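Yap: a two-arm task sequencer

Yap decides which arm goes next and complains when neither should. It was split out of Hitstead, our old planner, which had opinions about everything and tests for very little. The name comes from the log output. Set the level to quiet before you run it near other people.

What it does

Yap takes a task file, a world state from the Rimum perception node and two arm descriptions. It hands back an ordered list of motions with locks on shared space. The arms don't have to match. Ours have never agreed on a joint convention, let alone a gripper. Bottles, caps and clear glassware are the usual diet. 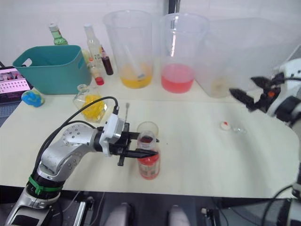 Getting started

Install Rimum first, then Yap. Copy default.cfg to local.cfg and edit the copy. If you edit the original, the next update will eat your changes, and Nestor Espiritu will say he warned you.

Start the perception node and wait for 60 stable frames. Then run: yap plan drinks.task

Add --dry to see the plan without moving anything. Please add --dry.

Known problems

Transparent objects. Depth on ribbed glass is mostly fiction, so Rimum fits the rim from the wrist view and guesses the rest. The guess is named "estimate" in the code, to keep its spirits up.

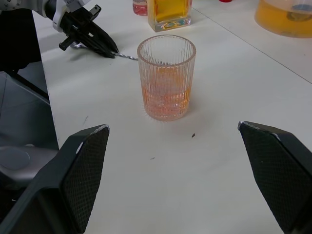

Shared space is locked as boxes, including whatever a gripper is holding. A long tool makes a long box, and the other arm may wait for room it doesn't need – set tool_shape to capsule if this annoys you. Replanning stops after 300 attempts and prints the last failure, which is seldom the interesting one.

Grunach task files load, but their comments are dropped. Some of those comments were load-bearing. See issue 173.

Last tested July 23, 2022. Patches go to Nestor.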